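penditz-grip-compare

Trying out two finger sets on the two-arm cell, sorting bricks by colour. Rough notes, will tidy in May.

What's in here
runs_a/ stock fingers, 2000 episodes
runs_b/ Tostex pads, 2000 episodes
calib/ wrist camera files, redo if you knock a mount
Total 4000. Up to 30 dropped frames per episode, not filtered yet.

Control at 20 Hz, both arms. Clilari controller only, the Dovhaniuk one kept losing the right wrist so those runs are gone.

Known problems
- pads wear on the inside edge, swap them
- left/right names flipped in early runs_a metadata, fix script is in tools/
- gripper width not logged when homing

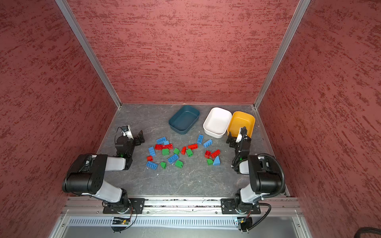
Start layout is loose on purpose, dont line the bricks up. Red, green and blue only, a few sloped ones mixed in as they slip more. Bins go along the back: teal-blue on the left, then white, then yellow-orange right up against it. Bin colours dont match brick colours, mapping is in task.yaml.

Questions to Yufang Yu (data) or Bjartur Damgaard (hardware, contoller).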